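Setting Up a Two-Arm Tabletop Robot in Your Workshop: Tips After a Season With the Lodness Kit

By Anjani Mangundap
5 min read
537 shares

I wanted a pair of helper arms for years, and the Lodness bench kit is the first one I've been able to borrow long enough to form an opinion. It's a home workshop kit, two arms with grippers and a software package, and I had it through most of September. I love it! It also made me rethink how I lay out a bench, so most of this page is about the bench.

Give it more table than you think

The kit manual asks for one table. Use two, pushed together end to end or front to back. The near one is for the arms to work on and the far one is for everything you'd otherwise balance on your knee – the laptop, the mouse, the little boxes of bits. I tried it on my single 6-foot bench first and spent the whole evening shuffling things out of reach of the elbows.

If the two tops don't sit at the same height, shim the low one with folded card. Grippers working close to the surface will catch on a step that your own hand would slide right over.

Pick a plain, light top

My old bench was stained almost black and the software kept losing dark parts against it. Zahira Yeoh at the Vurnorbridge tool library told me to throw a cream oilcloth over it, and the difference was huge. Tape it down underneath, tight, with no wrinkles. A matte finish is better than a shiny one if you have a lamp overhead.

Start with soft, clumsy things

Everybody wants to begin with screws (me too). Start with a rolled dishcloth, then a sponge, then a paperback. Lodness ships 18 practice routines and the first few are all two-handed holds, which felt babyish until I skipped them and had to come back. Once a dishcloth goes from hand to hand without landing on the floor, try a bundle of cord. Cord is harder than it looks, so wrap it snugly and tuck the ends in.

Sort small stuff before you switch on

– Clear jars and clear boxes with lids. You can see what's in them from across the room and a knock won't send beads everywhere.
– Zip bags for light things, stood up against something.
– One open bin for finished pieces. Keep it low-sided if you can, and put it where both arms can get to it.
– Spare network cable coiled, always. Mine lives on a hook now.

Look after the wires

Cables are my one real gripe with this kit. The gripper leads are long, and they loop out when the arms fold in. I used hook-and-loop strips at every joint, leaving a loose curve at each one so nothing pulls tight when the wrist turns. Run each arm slowly through its full reach before you fasten the last strip. The strips in the box are too short, so buy a roll.

Would I buy one? At 1,091 dollars I'm still saving, but yes. If you sort, bundle or wrap a lot of small things at home, borrow one first and see.
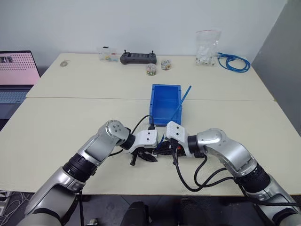 Comments (3)

Syafiqah Liew
The oilcloth tip saved me. I'd been using brown paper and it tore every time a gripper dragged on it.

Hưng Tiêu
Does it run all right with an older laptop? Mine is from the Wurlow surplus sale and it's slow to wake up.

Juwita Majimbun
@Hưng Tiêu mine is ancient and it copes, just close everything else first. Agree about the strips, they barely go around the wrist!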